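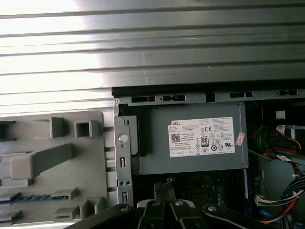 Ribbed metal and gray plastic inside the case.

2023-03-07

I kept the same desktop for a long time and never once worried about what was on it. Then in May the drive began making a noise, and I spent an evening working out what I would lose if it stopped. The answer was most of my mother's photographs, which I had scanned over two winters and saved in exactly one place.

There were 994 of them. They were in a folder called "scans new," next to another folder called "scans new 2," which held 257 of the same pictures at a lower resolution. I had no idea why I had done that.

The copying took one night. The sorting has taken much longer. I started by date, but my mother rarely wrote dates on anything. She wrote places and first names, and sometimes only "the lake again." So I gave up on years and sorted by house. We lived in four, and I can usually tell which one from the wallpaper or the kitchen curtains. Anything outdoors goes in a fifth folder until somebody recognizes the car.

My cousin Coralie Ormsby has been a great help with the cars. She also knew that the man with the accordion was a neighbor on Dullau Street and no relation to us, though he turns up at three birthdays. I had him down as an uncle.

I deleted 81 pictures, mostly second scans of the same print and a few so dark that they showed nothing. I felt bad about it for a day or so and then I didn't.

Everything now lives on two drives. One stays at my desk and the other is in a drawer at Coralie's — she has labeled it with masking tape and my name. I swap them when I visit, every couple of months. I don't use any special software for this. I drag the folders across and go make coffee.

Next are the slides. They are in a shoebox, still in their paper mounts, and I haven't bought anything to scan them with yet. If you have a slide scanner you like, please leave a comment, especially if it copes with mounts that have warped a little.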